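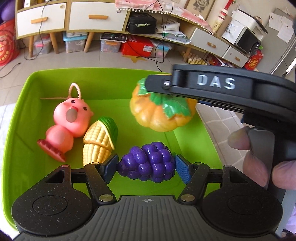
Ticket opened by saltik_bench | Project: Nollimo hand-held gripper | Status: open, mostly fixed | Last edit 11:40 pm

Left finger lags on soft or round objects

Setup: two-finger hand-held build, parallel fingers with the blue textured pads, black linkage bars on pivot pins. Toy bin on the floor as the test set: grapes, corn, pumpkin, the pink round guy with the string loop. Logger is Lill, running on the old laptop.

Symptom: on a slow close, the left finger stops short and the right one keeps going, so whatever I'm grabbing gets shoved sideways before it's held. Hard flat things are fine. The grape bunch is the worst of the lot, which makes it a fantastic test object (all those slick little beads!).

Log so far

1. Pulled February's logs. 1,103 closes recorded, 86 flagged as uneven. I'd been ignoring the flag because I thought the threshold was too tight. Nope, the flag was right and I was wrong.

2. Swapped the pads left to right. Lag stayed on the left. Pads ruled out.

3. Took the left linkage off and worked each pin by hand. One had a clear tight spot near the closed end. Cleaned it, put a drop of light oil on it, back together. Big improvement! Uneven closes on the grapes went from nearly every try to now and then.

4. Checked the position readings in Lill. Left reads 232 fully closed, right reads 292. They should match. So there's an offset on top of the sticky pin, and I had been chasing two problems as if they were one.

5. Re-ran the zero routine with the fingers pressed together. Readings match now, but only until I power cycle. The zero isn't being saved.

Still open

- Where does the Vurkeck board keep its zero? I'm calling save after zeroing and it comes back with OK, then the old value is there again on the next boot. If yours does this too, please post your firmware version.

- Is there any harm in zeroing at every startup? It takes a few seconds and I'd be happy to live with it.

- Tight pin: replace it, or ream the hole a hair? I have spare pins but only the one set of bars.

Update, same night: zero on startup is in the script and I went straight back to the grapes. The bunch sits right between the pads and I'm so pleased with it. I'm doing the pumpkin next, then the corn, which I expect to be trouble with that husk on top.

Leaving the ticket open for the save problem. Logs from before and after the oil are in the shared folder under "left lag".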